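Report of a Visit to the Plestley College Robotics Program, Clilcombe

Purpose of the visit

On a Tuesday in August, two members of the regional schools technology panel travelled to Clilcombe to attend the open day of the Plestley College robotics program. The visit had been arranged at the invitation of the program coordinator, Hanneke Schouten, and was intended to inform the panel's advice on extending similar programs to other senior colleges in the district. The party arrived at 9:30 a.m., signed in at the front office and was escorted to the technology centre, which occupies the ground floor of the former woodwork block.

The program

Ms Schouten opened the morning with a short address to parents and visitors. The program enrols 20 students across Years 11 and 12, meets twice a week after classes and may be counted towards the practical component of the applied computing course. Students are organised into project teams, each of which takes one task through the full year, from the written proposal to the public demonstration. Proposals are assessed by teaching staff before any programming begins, and two of this year's submissions were returned for further work on scope.

The college does not at present own a full-sized robot arm. Most of the development is therefore carried out in simulation, using desktop computers in the centre's main laboratory. Ms Schouten advised that the arrangement was adopted at first on grounds of cost, but that staff have come to value it for teaching purposes. A team can reset a failed trial in seconds, and several students can work on the same task at once.

The Wurnex project

The greater part of the visit was spent with the team responsible for Wurnex, a bottle-handling task set in a simulated workspace. The task calls for a gripper to work with bottles in a divided crate with two rows of three compartments. The programming is shared among the team members, with one pair assigned to gripper control and another to the layout of the workspace.
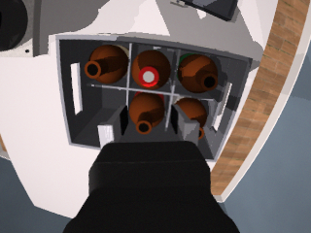
The team explained that the dividers had presented the greatest difficulty. In early versions of the program the gripper approached each compartment at the same angle, and the fingers regularly struck a divider or a neighbouring bottle. The students have since written a routine that selects an approach according to which of the adjoining compartments are occupied. Bottles that lean within their compartments remain a source of error, as the position of the neck cannot be assumed from the position of the compartment.

Visitors were shown the team's logbook, in which every trial is entered with its starting arrangement and outcome. At the time of the visit it recorded 3157 trials, of which 2863 had been completed without a collision. The panel members were impressed by the care with which failures had been classified. Several pages dealt solely with contact between the right finger and the crate wall, and a student was able to explain from these notes why a change made in the second term had been reversed.

Other activities

Following morning tea, visitors attended a short session on the Pasichnyk Shield, the inter-college competition in which the program intends to enter two teams. Entrants submit their code in advance and are given starting arrangements they have not previously seen. Students spoke candidly about the marking scheme, which they consider to favour speed over reliability. The panel undertook to pass these comments to the organisers.

A tour of the adjoining workshop concluded the formal program. Younger students from the feeder schools were present and had been given introductory exercises in which a cursor is steered through a maze by written instructions.

Matters for follow-up

The college has asked whether the district could assist with access to a physical arm for part of the final term, on a shared basis with neighbouring colleges. Ms Schouten will supply a written estimate of the hours required. The panel has in turn requested a copy of the logbook template, with a view to circulating it to other schools, and will schedule a return visit once the competition results have been released.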